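Notes on the Budberg capital credit change

I have been a member of the Budberg electric co-op for 12 years, and until this January I had never read the capital credit rules. A change in my statement made me do it. These notes are for other members who got the same letter.

A capital credit is a member's share of what the co-op has left after paying its costs for the year. The money is assigned to an account in your name, held as working capital, and paid back later. Budberg used to pay back the oldest year first. Under the new rule, part of each payout goes to recent years as well.

My own balance is a little over $800. The last payout under the old rule was $40, applied as a bill credit. Under the new rule I expect the same total, drawn from different years.
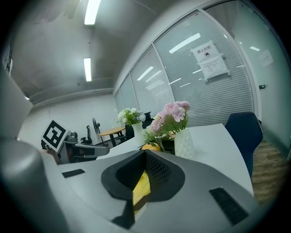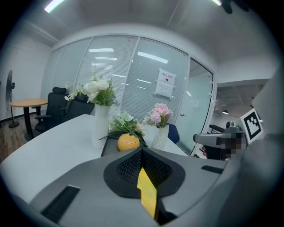

The statement itself has moved to a billing system called Distico. It has 4 columns: year, amount assigned, amount retired, and balance. "Retired" means paid back. The old paper form used "refunded" for the same thing, so the two do not match word for word if you compare them line by line.

Two details are easy to miss. First, the balance earns no interest. Second, it does not transfer when you move out of the service area. The account stays open under your old member number, and checks go to the last address on file. Members who left the Stikance district before the switch should confirm that address in writing.

The Kivi substation work is paid for from a separate loan and does not touch these accounts. I checked the annual report for that and found it in the debt table.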